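Subject: Re: [beltness-allotments] Water butts, the standpipe and the new charges
From: Temitope Oyelaran
To: beltness-allotments list

Tín Châu wrote:

> Can someone explain the water charge on the December bill? Mine has
> gone up by 16 pounds and the letter only says "revised supply costs".
> I have plot 31, which is as far from the standpipe as you can get, and
> I carry nearly everything from my own butts. Also, is the standpipe
> going to be turned off again over the winter, and if so when? Last year
> I came up with two cans and found it dry with no notice on the gate.
>
> Tín

Hello Tín, and everyone else who has written to me off-list with the same question.

The charge is a flat one and always has been. The site has a single meter, down by the Grevemthorpe Lane gate, and the bill is divided equally between the plots whatever size they are and wherever they are. It went up this year for two reasons. The supplier's rate rose in April, and we had a leak on the lower run between the gate and the first trough. I read the meter in June and it was well over what I expected, so I read it again a week later with everything shut off and it was still turning. The repair was done in July. We have asked for an allowance for the lost water and have had a letter saying the claim is being looked at. If anything comes back it will be taken off next year's bills, not paid out.

I agree the letter should have said all this. I will ask for a fuller one next time.

On whether people at the far end should pay less: it was raised at the annual meeting two years ago and voted down. You are free to raise it again. I would probably vote for some kind of discount myself, but somebody would have to work out how to do it, and separate meters are out of the question at the price we were quoted, 3,000 pounds before any digging.

The standpipe will be turned off when the first hard frost is forecast, and the troughs will be drained the same day. I will put a notice on both gates and send a message here. Last year the notice was only on the lane gate -- sorry about that. Please don't try to turn it back on yourselves. The stopcock is stiff and the spindle was replaced once already.

Butts. If yours is full, let out enough to leave a gap at the top before the cold sets in, and leave the tap slightly open if the butt is empty. Old Honen butts, the green ones with the push-on tap, tend to split at the tap hole. A smear of silicone grease on the washer helps. I have a tube in my shed if anyone wants some.

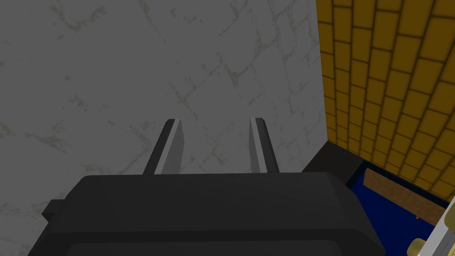 There are also 7 second-hand butts on offer from Oddsson, the builders' yard past the station. They are blue plastic barrels with screw lids, food grade according to the yard, and they want collecting before Christmas. They will need a tap fitting and a good rinse. I can take two at a time in the van if people share the petrol. Reply to me directly, not to the list, and say which plot you are on. Tín, you are first in the queue if you'd like one, given the walk.

Last thing: whoever left the hose connected to the middle trough, please take it home. It has been lying across the path for a fortnight.

Temitope
Plot 16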